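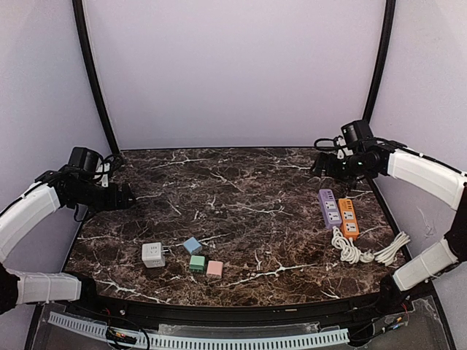

Workshop tips: teaching plug-in tasks on a two-arm bench

Collected by Theda Weidemann from the notebooks at the Alden bench. The tips apply to remote-control teaching with a pair of leader arms, and most carry over to hand guiding. Settings are for our arms and grippers; check yours before copying a number.

Before recording

Home both arms and open both grippers fully. A gripper that starts half closed gives you a first second of motion that belongs to no part of the task.

Fold each power cord back on itself and keep the bundle on the near side of its strip or off to the right. A cord that crosses the approach path will catch a fingertip sooner or later, and the operator's reaction goes into the recording along with everything else.

Leave the strips unplugged from the wall. The task is placement, and live sockets add nothing to it except a hazard.

Write the task as one sentence and read it before every batch. "Put the adapters on the purple strip" is enough. If two operators read the sentence and use different sockets, rewrite it.

Setting out the parts

Start with the strips parallel for the first 20 recordings. After that, change the angle of one strip per batch and leave the other alone. Changing both at once makes a failed batch hard to diagnose.

Group the small blocks, but leave finger clearance between them. Our grippers need 13 mm on each side. Blocks set closer than that have to be nudged apart first, and the nudge should then be taught as its own step.

Vary which way the prongs face. Operators tend to put every adapter down in the orientation that suits their own wrist, and the trained arm learns only that one.

Driving the arms

Approach from above, stop, then descend. The pause can be short, but it should be present in every recording. Pal, our logging script, uses it to split the approach from the insertion.

Use the second arm to steady the strip. Press on the housing between sockets with the gripper pointed straight down. Pressing near one end tends to pivot the strip on a smooth top.

Keep the idle arm's wrist outside the center third of the table. When both wrists are inside it, slow the leader arms to half scale.

If a prong misses, lift clear, re-aim and come down again. Sliding the adapter across the face to find the slot works for a person, who can feel the edge. Remote control without force feedback mostly scratches the socket.
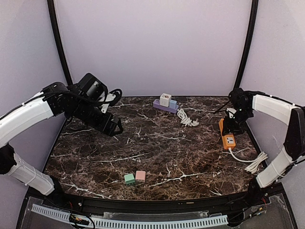
Between takes

Reset by hand with the arms disabled. Under Tulgate, our bench software, the disable key also stops the clock, so there is no need to rush.

Return the blocks to new spots on every fifth take. Strips stay put until the batch ends.

Discard a take if the operator hesitated for longer than two seconds over a socket. Keep a take with a clean retry in it – those are useful, and we never have enough of them.

Take a break after 10 recordings. Grip timing drifts when the operator is tired, and the drift is easy to miss on playback.

Checking the batch

A full batch on our bench is 125 takes. Play back the first, the last and any five between them at double speed. Look at the wrist angle at the moment of release. If it has crept over the session, tag the later takes separately.

Wipe the fingertips on Monday and whenever a block starts to slip. Dry cloth only on the pads.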